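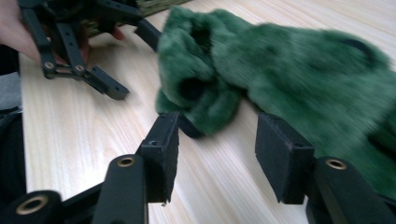 May 2019, the green thing

I gave in and put the toy on the table tonight, which is where everything in this house goes when I can't decide about it. It has been in the hall closet since we came back from Amthorpe. Deep green, long fur, the kind that picks up crumbs the moment it touches anything. I have never been convinced it is worth keeping and I am not convinced now, but I told Auður I would look at it properly before I said so again.

She thinks the whole box should stay. Auður Briem has never thrown out a soft toy in her life, and she has a theory that they get better with age. I asked her better at what. She said I was being difficult. Maybe so, but she lives in Rukelthorpe with a dry attic and two spare bedrooms, and I have one closet that already smells of boots.

The box is marked 22 in my mother's handwriting. I still don't know what the numbers mean. There is an 18 as well, with the curtains in it, and I have looked for anything in between and found nothing. Either she skipped or my brother has them and is keeping quiet. He says he doesn't. He also said the lawn mower was fine.

So, the toy. I read up on cleaning fur like this and every page says something different, and says it with total confidence. One says cold water and baby shampoo. One says never let water near it and use cornstarch. One says freeze it overnight in a bag, to kill whatever is living in it, and then has a link to buy the bags. I don't believe a word of the freezer one but I may do it anyway, the drawer under the peas is free.

The woman at Kirkegaard, the dry cleaner by the bank, wouldn't give me a price over the phone. She said it "depends on the pile." I asked what a long pile would cost and she said it depends how long. I have been to that place twice and both times paid more than the thing was worth, so I suppose I know what it depends on.

Then there's the brush. I bought a Selden brush in July last year for the winter coats — it was supposed to lift matted fibers without pulling them — and it pulled half the collar off the gray one. The package still claims 1,435 bristles. Who checked? I would like to meet the person who sat down with it. I am not using it on this. I'll use a wide comb, the old one from the bathroom, and go slowly, and start somewhere it won't show.

Auður called while I was washing up after supper and wanted to know if I'd "felt anything" seeing it again. I said I felt like it needed a bath. She laughed, but she was a little hurt too, I think. She remembers it from Mother's bed, on top of the quilt, always on the left. I remember it being on the sewing chair, and I remember being told not to sit there. We have gone around on this before. There are no photographs of that room that either of us can find, so she can have her quilt and I'll have my chair.

What bothers me is that I can't say where it came from. Auður says a fair, the year of the floods. Mother didn't go to fairs. She thought they were dirty and the prizes were stuffed with sawdust, she said so every summer. I'd sooner believe she bought it with her own money and didn't want to admit it.

I'm also a bit suspicious of how much I've written about this. I sat down to do the gas bill.

Plan, for what it's worth: comb first, a dab of shampoo on a cloth, no soaking. Freezer if I'm in the mood. Ask my brother about the other boxes again, in person this time, where I can see his face. And if the fur comes out in handfuls I'm going to stop and call Auður and she can come and get it.

She'll want the curtains too, I expect. They're an awful brown and she is welcome to them.

Contact | © 2019 All entries remain the author's own | Back to top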